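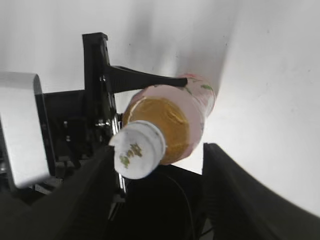
Refill morning is back!! Same place as before, the side room at the Werdale hall, doors open 10 till noon, every second weekend through March. Bring your empties. Bring a neighbor's empties if they can't get down the hill.

Quick numbers from last season for those who asked. 114 households came through at least once. About 330 bottles filled, mostly dish soap and laundry liquid, shampoo a distant third. Hand soap sold out twice, sorry, we've ordered more.

What's on tap this time: dish soap (plain and lemon), laundry liquid, hand soap, shampoo, conditioner, white vinegar. No bleach. Please stop asking about bleach, the hall insurance won't cover it and that's the end of it.

Before you come:

Rinse and dry your bottles at home. Properly dry, a spoonful of water left in the bottom makes the shampoo go stringy and strange after a week. Upside down on the rack overnight does it. Lids off.

Peel or cross out the old label if you're changing what goes in it. We'll have masking tape and markers at the door. Last time somebody went home with conditioner in a vinegar bottle and it ended up on a salad.

Pumps are a pain to clean so if yours is gummed up, run it in a bowl of warm water till it comes clear. If it still sticks, bring just the bottle, we have a box of spare lids and pumps. Take one, leave one.

We weigh empty, fill, weigh again, you pay the diference. Cash or card, but the card reader is slow in that corner of the building so cash is kinder to the line. Smallest fill is a cupful. No upper limit but if you want more than two big jugs of anything, email first.

Parking. The Karunaratne bakery has let us use their back lot again, please leave the 15 spaces nearest the road for their customers. The Pladthorpe bus stops right outside the hall, and the driver doesn't mind a crate as long as it's on your lap.

Rukhsana Memon is running a short table on making your own surface spray, starts 10:30, bring a spray bottle with a working trigger. Orange peels too if you have them, she can use any amount.

Still short of people for setting up and for the mopping after. Mostly the mopping. An hour of your time gets you a free fill of dish soap. Reply to this newsletter or put your name on the sheet by the hall kitchen.

Also: the blue funnel went missing in the fall. If it's under your sink, we'd love it bakc.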